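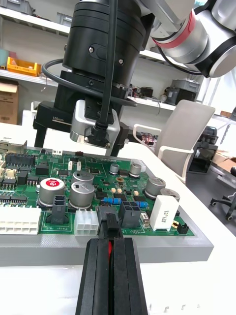 A green circuit board in its grey tray.

There is a particular joy in opening up an old radio, and the repair evenings at Vidano have made it catching. People turn up with sets their grandparents bought, sets found in lofts, sets that have sat silent under a cloth since 1965 - and they go home talking about valves and solder as if they had known the words all their lives!

The evenings began in a room above the bakery with 4 benches and a kettle. Now there are more than 80 names on the list, and the January dates filled up before the posters were dry. What I love most is the patience of it. You clean a switch, you trace a wire with your finger, you go back to the diagram and find you had it upside down.

My own set is a Riltetar, a squat thing with a cream dial and a speaker cloth the colour of weak tea. It took me three evenings to find the bad joint (right where I had looked first, of course).
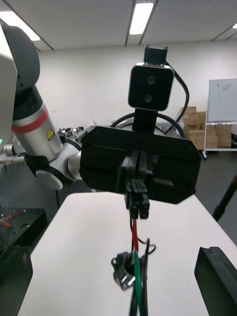
Vanura, a regular at the far bench, thinks beginners rush to replace parts when a good clean would do, and would have every newcomer spend the first evening with nothing but a soft brush. I tried it on my second set and was amazed how much crackle went out of the volume knob.

Then there is the listening. Late in the evening the lights go down a little and the finished sets are switched on one by one, each tuned to something different. 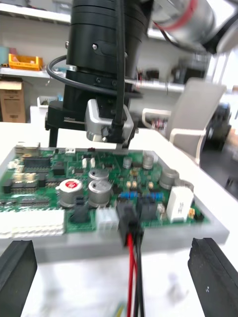
It makes a glorious muddle of dance bands, football and shipping news, and the whole room goes quiet for it. The next list opens at the Guerra library desk, and places cost 5 pounds with tea included.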